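October 2020

# Crumbs, Cords and Counter Space: Notes on Keeping a Toaster Station

These notes cover the small patch of kitchen where bread gets toasted and pastry gets reheated. They assume a two-slot pop-up toaster, a short cord and a counter that is used for other things as well. Toaster ovens have different needs and are left out, except where noted.

## Placement

Set the toaster on a level, hard surface with open air above it. Upper cabinets are the usual problem. Heat leaves through the slots and goes straight up, and cabinet bottoms finished in vinyl film will yellow and then peel along the front lip. Pull the toaster forward to the counter edge line before use and push it back once it has cooled.

Keep curtains, paper towels and bread bags well to the side. A plastic bread bag touching a warm toaster will bond to the metal in seconds. To remove melted plastic, unplug the toaster, let it go fully cold, and work a paste of baking soda and water over the spot with a damp cloth. Stubborn film comes off with a plastic scraper held nearly flat. Do not use a metal blade on painted or chromed housings.

The cord should run behind the appliance and never across the front edge. If it is too long, use the wrap under the base. If there is no wrap, fold the extra length into a loose figure eight and hold it with a hook-and-loop strap. Wire twist ties cut into the jacket over time.

## Emptying the crumb tray

Once a week is enough for a household that toasts daily. Sugar-topped items call for it sooner.

1. Unplug the toaster and wait until the housing is cold to the touch.
2. Slide the tray out over the sink or a sheet of newspaper.
3. Tap off the loose crumbs. Wash the tray in warm soapy water and dry it completely.
4. Hold the toaster over the sink and tilt it gently, tray side down. Do not shake it. Shaking can shift the heating wires.
5. Brush the slots with a dry, soft pastry brush kept for this job only. Stay off the wires.
6. Refit the tray. It should seat with no gap at the back.

A tray that sticks has usually got burned sugar on its side rails. Wipe the rails with a damp cloth and dry them -- do not oil them. Oil smokes at the first use and holds crumbs afterward.

## Reheating pastry

Filled pastry does not belong in a pop-up toaster. The filling leaks, drips past the wires and burns on the tray, and the smell lasts for many cycles. Flat toaster pastries sold for the purpose are fine on the lowest setting. Everything else goes in the oven.

For turnovers and other folded pastry, heat the oven to 300 degrees F, place the piece on a bare rack with a sheet pan below, and give it 8 minutes. Thick fruit fillings may need a few minutes more. The oven dial is often wrong. The one in the Mahasneh Street kitchen, where these notes were worked out, read 300 when a hanging thermometer showed 303, close enough to leave alone. A larger error is worth correcting at the dial, if the model allows it.

To hold several pieces until everyone is seated, drop the oven to 200 degrees F and leave the door shut. Half an hour is the limit before the bottom layer turns tough.

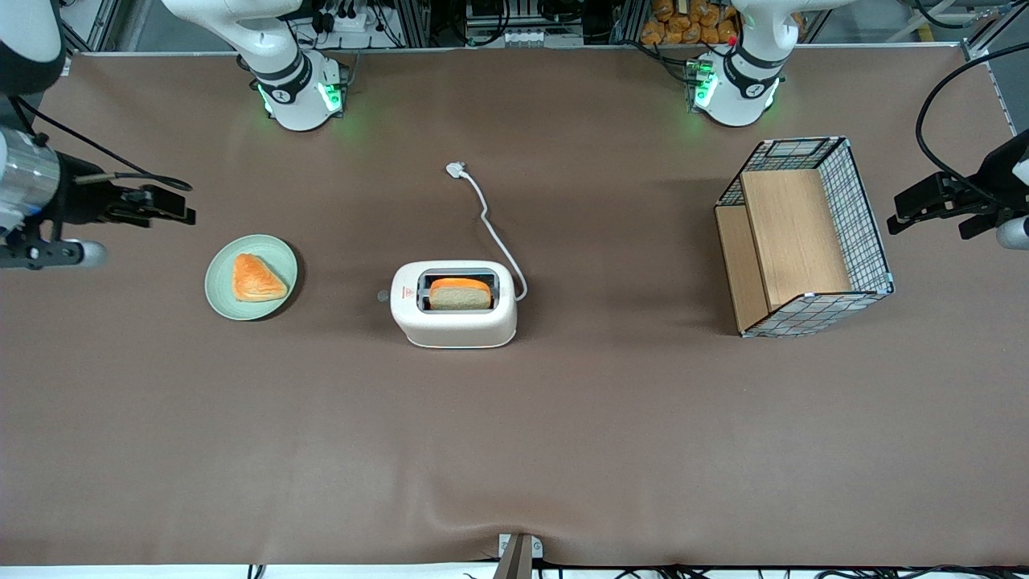
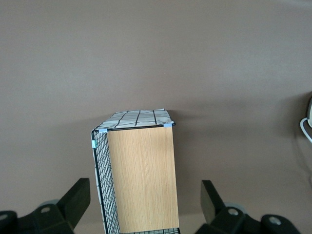
Plates matter more than they seem to in this job. A cold, glazed plate pulls heat out of the pastry base, steam condenses underneath, and the bottom goes soft while the top is still crisp. Warm the plate first under hot tap water and dry it well. A triangular pastry, like the one on the pale green plate near the toaster, also has thin corners that brown ahead of the center; fold a strip of foil over each point for the first half of the heating time. Let the pastry rest on a rack for two minutes before it goes on the plate.

## Bread storage

Bread goes stale fastest in the refrigerator. Keep what will be eaten in two days at room temperature, and freeze the rest in slices. Lay parchment between slices of any loaf with a moist crumb, such as potato bread or brioche. Frozen slices go directly into the toaster on the defrost setting. With no defrost setting, run one cycle on low and a second on the normal setting.

Crusty loaves keep best in paper. Soft loaves keep best in plastic, squeezed flat before closing. Mark the bag with the date it was opened, using masking tape and a pencil; marker ink rubs off in the freezer.

## Counter mats

A mat under the toaster catches stray crumbs and protects the finish. Check the heat rating before buying. The Drato silicone mat used here has held up well and can be rinsed in the sink. The Stellent cork mat looked better at first but took on a dark ring under the toaster feet after one winter. Foam-backed mats should be kept out of this spot altogether.

Lift the mat when wiping down. Water trapped beneath it will cloud some counter finishes and raise the grain on wood -- dry both sides before putting it back.

## Faults and likely causes

- **Lever will not stay down.** Check that the toaster is plugged in. Many models hold the lever with an electromagnet and will not latch without power. If it has power, clear crumbs from around the lever track.
- **One side pale.** Some models have a single-side bagel setting. Confirm it is off before looking further.
- **Second batch darker than the first.** Normal for timer-based models that start the cycle warm. Drop the setting by half a step.
- **Smell of burning with nothing in the slots.** Unplug it, let it cool, and empty the tray. If the smell returns with a clean tray, stop using the toaster.
- **Outlet trips.** Move the kettle or microwave to another circuit. If it trips when the toaster runs alone, replace the toaster.

Replacement crumb trays for the older Stikow two-slot model are still sold, but the tray comes in two widths. Measure the old one across the front lip before ordering.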